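Section 6: Connecting Your Wallet to a Sunusard Exchange Account

Before you start

You will need a Skallatent wallet that has finished syncing, a Sunusard account that has passed its identity check, and a pen. The pen matters. People arrive at step 4 with three screens open and nothing to write with, and the recovery phrase then ends up on the back of a parking ticket.

If your wallet still says "Syncing," stop and let it finish. The first sync can run over 3 hours on an ordinary home connection. Clicking the word "Syncing" does nothing. We have the logs, and we know you tried.

6.1 Linking the wallet

1. Open Skallatent and choose Accounts, then Link Exchange.

2. Select Sunusard from the list. Valcombe is listed just below it and has nearly the same green icon. We have asked them to change theirs. They have asked us to change ours.

3. Sign in with your Sunusard email and password. A six-digit code goes to your phone. Type it in before it expires, which it does after a minute.

4. When the wallet shows your recovery phrase, write it down on paper, in order, in handwriting that you personally can read. Check it once against the screen.

Caution: Do not photograph the phrase, email it to yourself, or save it in a file called "not my passwords." Anyone who has the phrase has your coins. Support staff will never ask for it, and that includes the very polite ones who message you first.

5. Put the paper somewhere dry and locked. Then come back.

6. Press Confirm. The status light changes from gray to green and the line under your account name reads "Linked."

If the light stays gray, see 6.4. If it turns green and then gray again, also see 6.4, but with more patience.

6.2 Sending a test amount

Do this every time you add a new address, even if you have done it before and consider yourself a person of experience.

1. In Sunusard, choose Withdraw and pick the coin you want to move.

2. Copy your wallet's receiving address using the copy button. Do not type it. One of our testers, Darcy Thibodeau, typed one by hand in May to prove it could be done. The form rejected it eleven characters from the end.

3. Paste the address and compare the first six and last six characters with the ones in your wallet. Some malware swaps addresses on the clipboard and counts on you being in a hurry.

4. Enter the smallest amount the form accepts and press Send.

5. Wait for the transfer to show as Confirmed in the wallet. "Pending" means pending.

Note: The network fee on a test may be bigger than the test itself. This is annoying and we recommend it anyway.

6.3 Converting to dollars

The Convert tab offers two kinds of order. A market order fills right away at whatever price is going. A limit order waits for the price you name, and if you name a silly one, it will wait a very long time without complaint.

1. Choose Convert, then the coin, then USD.

2. Enter the amount. The fee appears on the line beneath, in type that our designer, Dalia Bite, has twice made larger.

3. Check the quote timer. When it reaches zero, the quote refreshes and the number may be worse.

4. Press Review, read what it says, then press Convert.

Caution: Conversions can't be undone. You may buy the coins back, at the new price, plus the fee.
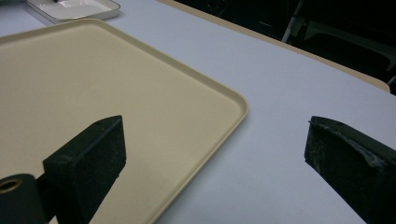
Fig. 6-1. Tray on tabletop.

6.4 If something goes wrong

Error 1055, "Link refused": Your computer's clock is off. Set it to update automatically, restart the wallet, and repeat 6.1 from step 3.

Light goes gray after linking: The exchange has signed you out. Sign in again through the wallet, not through a browser tab you opened last week.

Balance shows zero: Check that you're looking at the right coin before calling anyone. If you are, choose Tools, then Rescan, and leave the window open until the bar fills.

Transfer sent to the wrong network: Write down the transaction ID and open a ticket under Recovery. Some of these can be rescued. Mirzaei addresses usually can't, as they use a format of their own that no other wallet reads.

Ticket replies come by email. Sending the same ticket again moves it to the back of the line.

Continue to Section 7, Backups and Second Devices.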